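Sitting room corner, quick tips

Redoing the notes on the corner by the partition wall. Armchair, black stand, carpet. Ten minutes if you don't stop to answer the phone.

Start high, finish low. Pole first, then baseboard, then carpet. Do it the other way and you vacuum twice. I have done it the other way.

Cloth: lightly damp, wrung out hard. Old towel, old T-shirt, whatever. No fabric softener in the wash beforehand, it leaves streaks on black. 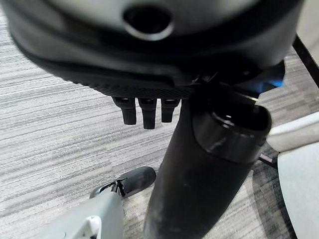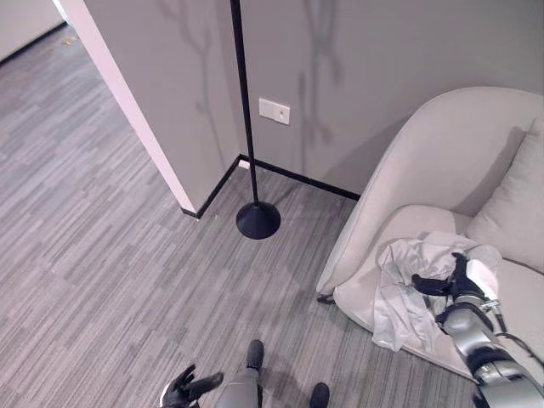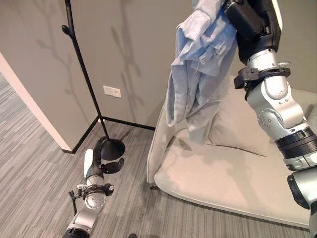

How do I get dust and smudges off a matte black pole without leaving shiny patches?

Dry microfiber first, top to bottom, one long pass. Then a barely damp cloth with one drop of dish soap in a bowl of warm water, same direction, no scrubbing. Dry it right away with a clean towel. Shiny patches come from rubbing one spot too hard, and from furniture polish. Keep the polish well away. Melamine sponges too, those are basicly sandpaper.

The base. Domed bases collect a gray ring where they meet the carpet. Tip the stand, have somebody hold it, run the cloth round the rim. Vacuum the spot underneath while it's up. Put it back a hand's width over from the old mark so the pile can recover. If it's a lamp, unplug first!!

Dents in carpet. Ice cube in the dent, leave it till it melts, blot, lift the fibers with a spoon. Works on most synthetic carpet. Wool, go easy, test somewhere hidden. Kevser Akbulut swears by a steam iron held over a wet towel. Faster, but I scorched a rug that way so not me.

Striped or flecked carpet hides crumbs. Nice until you walk on it barefoot. Go across the stripes, then along them. Low light from the side shows up what you missed, so a flashlight on the floor for a minute. Crevice tool along the baseboard every second time.

Black baseboard. Shows everything. Dry paintbrush, the 5 dollar kind, then a dryer sheet wiped along the top edge. Keeps dust off longer, maybe a week.

Cream upholstery. Vacuum with the soft brush, seams first. Check the tag before anything wet: W is water based cleaner, S is solvent only, X is vacuum only. Spills, blot from the outside in. White cloth only on pale fabric, coloured ones can bleed. Learned that on a Tuesday with guests coming at 7.

Loose cushions. Turn them every time you vacuum, plump, set them back on a different side. Zip covers: wash cold, inside out, put back on when very slightly damp so they don't pull tight at the corners.

Scuffed white corners. Warm water and baking soda paste, fingertip in a rag, rinse, dry. If the paint comes off on the rag stop and touch up insted. Small jar of the wall color in the closet with the room name on the lid, saves so much hassle.

Wall plates. Dry cloth or barely damp. Spray the cloth, never the plate.

Next up: the hall closet. Bring bags.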